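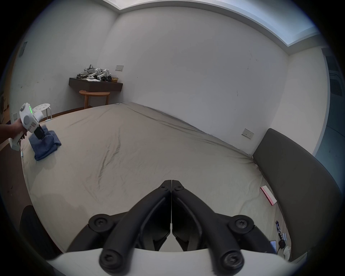

A beige-gray fitted sheet, a folded blue cloth, and all the usual bedside odds and ends.

I have become a bed person. I don't mean sleeping (though I'm good at that too). I mean using the bed as the biggest, softest work table in the home, the place where the clean laundry gets folded and the week gets sorted out.

Soon-im Moon got me started. She has been helping people in Kivell set up small bedrooms for 12 years, and her first question is always the same: where do you fold? Most of us mumble something about the couch. She points at the bed every time, and once you've tried it you'll wonder why you ever stood hunched over a coffee table!

Her method is wonderfully plain. Pull the fitted sheet as flat as it will go, but don't fuss over the wrinkles. Work near one edge so your back stays straight. Tees and towels get folded in thirds, pressed down with the palm, then set aside in a stack no higher than your hand is long. Soon-im swears she can get through up to 50 pieces before her tea goes cold, and I've seen her come very close.

Then there's the headboard end, where the chargers, cables and tissues gather. I love her rule for it: one shallow tray, and whatever doesn't fit goes in a drawer that night. A dark upholstered headboard like the one in the photo is lovely to lean on, but it does nothing for a loose plug.

Shelves are the other big one. A floating shelf across from the bed is the last thing you look at before lights out, so it's worth ten minutes of your Saturday-morning energy, whatever morning you happen to have it. Soon-im clears hers completely every September, wipes it down, and puts back only what she reached for that month.

And get a stool! A little round one in the corner holds the finished pile while you do the next, and it tucks out of the way when you're done.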